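4.2 Self-reported origins of a filmmaking career

The claim that filmmakers are storytellers from childhood is repeated so often in the training literature that it is rarely tested. Minhas and Jadoon treat it as a finding. We are less sure. Their interviews were held after the participants had already been accepted into film programs, where the application asks for exactly this kind of story. A person who has just written two pages on the home movies they made at nine will probably tell an interviewer the same thing.

We asked 35 first-year students at the Craddock and Skiddale schools to describe how they came to film. Each was interviewed in September and again in February, with the same opening question. Szabó carried out the first round and Ansari the second, so that students would not feel bound to repeat themselves to the same listener. Interviews were coded for turning points, meaning any single event the speaker named as the moment a career in film became possible.

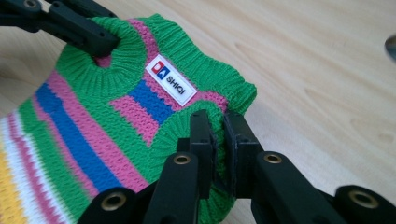

Figure 4. Small striped knit with a green ribbed collar.

Turning points were less stable than we had been led to expect. Only six students named the same event both times. Most of the others moved the moment later, often to something that had happened during the first term, such as a shoot or a remark from a teacher. One student spoke at length in September about a school comedy sketch and did not mention it at all in February. Asked about it afterward, she said it was "true, but more of an application answer."

None of this shows that the early stories are false. It does suggest that they are poor evidence of where careers come from, and that programs such as the Plasine summer lab, which select on them, may be picking people who are good at telling this one story – a useful skill in a pitch meeting, though hardly the same as making films. Bhutto's reply, that a well-told origin story is itself a sign of talent, cannot be ruled out with our data. It would need a follow-up at five years at least, and we doubt that the answer would be as tidy as she expects.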